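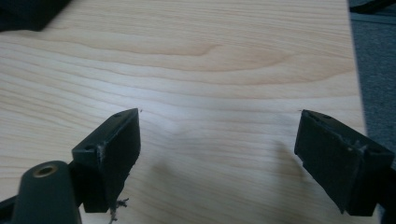
A light-colored wooden tabletop with a swirl in the grain.

Local News | Libraries & Learning

The Drisholm public library will stay open two hours later on weeknights through the end of April, after a vote by the town council.

The longer hours are meant for students getting ready for spring exams and for adults taking evening classes. Closing time moves from 7 p.m. to 9 p.m. The children's room will still close at 6 p.m.

Library director Florin Barbu said evening use has been climbing since the fall. The branch logged 1491 visits after 5 p.m. in March, he said, and the study room was full on 17 evenings.

"We were asking people to pack up in the middle of their work," Barbu said. "A lot of them work days, so that is the only time they have." 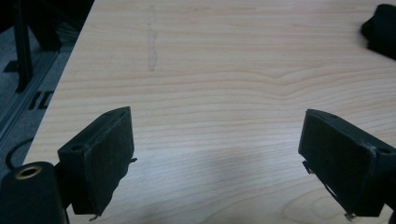 The study room has 45 seats. Tables can be reserved for up to three hours at the front desk or by phone, and walk-ins are welcome if space is open. Groups of more than six should book the meeting room on Mathebula Street instead.

The council set aside money for about 16 extra staff hours a week. Council members will look at the numbers in May before deciding whether to keep the later closing time over the summer.

The Nidoline bus will add a 9:15 p.m. stop outside the library on weeknights during the trial. Parking in the rear lot is free after 6 p.m.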